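4. Making Yogurt in the Susard Countertop Maker

Read section 3 first if you haven't washed the jars. We know you skipped it.

1. Pour 2 quarts of whole milk into a heavy pan. Skim milk will also work, in the sense that something will happen.

2. Heat slowly to 180°F, stirring now and then. The milk will do nothing for ages and then climb out of the pan the second you check your phone.

3. Let it cool to 110°F. Pull off the skin, or stir it in and tell no one.

4. Whisk 2 tablespoons of plain live yogurt into a cup of the warm milk, then stir that back into the rest.

CAUTION: Adding the starter to hot milk kills it. You will then have incubated milk, and we can't help you.

5. Fill the jars to the line, set them in the base without lids, and put the cover on.

6. Press TIME until the display reads 7, then press START. The beep can't be turned off. We have asked.
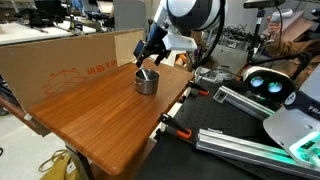
7. Leave the maker alone. Moving, tilting or lifting the cover to look will give you soup.

8. When the timer ends, put the lids on and chill overnight before eating.

NOTE: In a kitchen below 69°F, add an hour. Selvaraj Mollah, who tested this model in Kirnside in March, added two and wore a hat.

For strained yogurt, go to section 5.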